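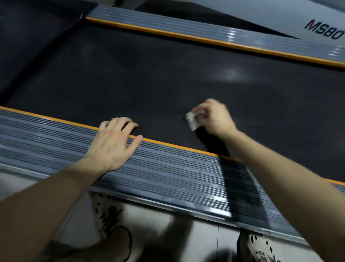 *Slide 1. Treadmill belt, with a few lighter worn patches.*

Leave the slide up while people sit down. Don't introduce it. Start with the question: who here has trusted a calorie number this week? Wait for hands. In Kondar nearly the whole room put a hand up, then half of them took it down when I asked who could say where the number came from.

**The claim I'm picking on**

The machine says you burned 902 calories. The watch on your wrist says something else. The app that talks to both picks one and adds it to your day, and then tells you that you may have a bagel.

I'm not here to say exercise is useless. I exercise. I'm here to say the number has had an easy life and I'd like to ask it some questions.

Go slowly here, last time I rushed it.

- Measuring energy use properly means measuring the gas you breathe in and out. There's a mask. It is not comfortable.
- A treadmill doesn't do that. It knows how fast it set the belt and how steep it set the deck. If you typed in your weight, it knows what you claim to weigh.
- Everything after that is a formula, and the formula was fitted to some group of people. Ask which people.

If anyone asks for the formula, don't write it on the board. It eats five minutes. Say I'll stay after.

**Precision is cheap**

(Slide 2, the big 902.)

Why 902 and not 900? The last digit costs the manufacturer nothing. It makes the estimate look weighed. A weather forecast that promised 71.4 degrees for next Tuesday would get laughed at, and we nod along when a screen does the same thing with our bodies.

I would have more respect for a display that said "somewhere in here, probably" and drew a wide bar. I have asked two sales reps for one. Both told me customers would hate it. Maybe so. That tells you who the display is for.

PAUSE. Water.

**The Wulta test**

Be careful how I present this. It was small and I ran it myself. I'm complaining about other people's evidence, so I can't oversell mine.

What I did: 11 people from the Wulta walking club, same pace, same length of walk, flat. Each wore two trackers, one on each wrist, the Emorel band on the left and the Iturra band on the right. I wrote down both totals at the end.

- Biggest gap between wrists on one person: 42 percent.
- Smallest gap: two percent. People will want to make something of that one. Don't let them. Two devices agreeing doesn't make either of them right, and with no mask in the room I had nothing to check them against.
- Left and right wrists move differently. I should have swapped the bands halfway through and I didn't. Say so before somebody else does.

What I think it shows: at least one band was badly off for at least one person. I don't think it shows more than that. It does not show that one brand is better, and please don't leave here and post that it does.
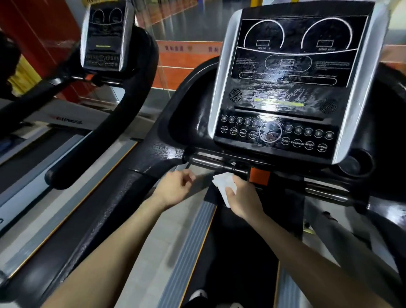
Holding on is the part the formula misses most often. Put your weight on a bar and your legs have less of you to carry, but the speed and the slope haven't changed, so a total built on those two won't change either. I like to ask what a machine could report if it wanted to be fair to us. Look at the console on the slide: two half-circle gauge arcs, and a small readout window inside each. We grow up reading dials like that in cars, where there's usually something real on the other end of the needle, and we carry the trust over without checking. Belt speed deserves that trust, more or less. Calories don't, and if a machine shows both in the same style it's asking for credit it hasn't earned.

**"But it's good for comparing against yourself"**

Somebody always says this. It's the best objection and it deserves a fair hearing.

Partly true. If the error is the same every time, then a bigger number today means more work today. Now ask if the error stays the same. You get fitter, you lose or gain weight, you hold the bar on bad days, the app updates overnight. I kept my own log for 26 sessions and there was a clear jump in the middle that lined up with a software update. Could be coincidence. I can't rule out that I had a great month in May. That's my whole problem with it, I can't rule it out from the data they give me.

Use time and speed instead. Duller, and much harder to get wrong.

**If there's time**

Eating back the calories. Keep it short, no diet advice, I'm not qualified and the room always wants some. Just point out that the app subtracts one guess from another guess and shows the result in green.

**Questions**

- "Are heart rate straps better?" Better at heart rate. Getting from there to calories is still a formula.
- "Which one should I buy?" Skip it. Offer the handout.
- "Do you own one?" Yes. I turned the calorie screen off.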